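Counter Storage: Your Questions

Do I need a special rack for knives?
We doubt it. Dandgate sells one for 33 dollars, and a plain rack with a bar does the same job. Check that the blades hang clear of each other.

Is a two-tier dish rack worth the space?
Sometimes. Stanik claims theirs "doubles your counter." Ours mostly doubled what we left out on it.

Should bowls be stacked or spread out?
Stack them when you're done. While you're cooking, stack or spread as you like. Be wary of anyone selling a system for this.

Can dry goods stay by the sink?
The Pulta guide says never. We'd say keep the lids on and wipe up splashes.

White bowls on the counter, both times:
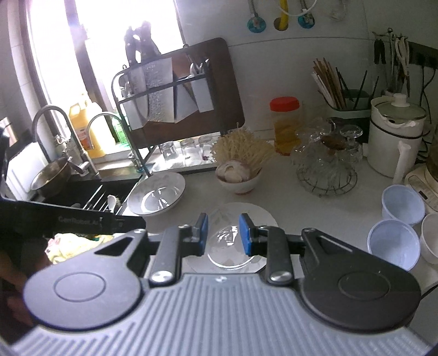
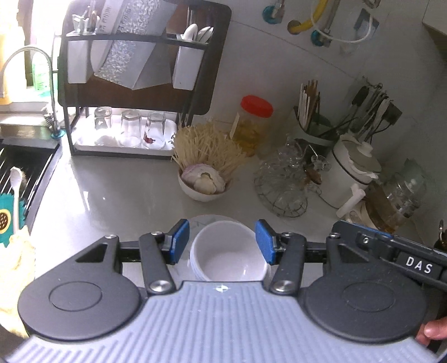
Maritza Rivadeneyra wrote in to say she gave up on counter racks in April and now keeps her bowls in a drawer, where they chip just as often.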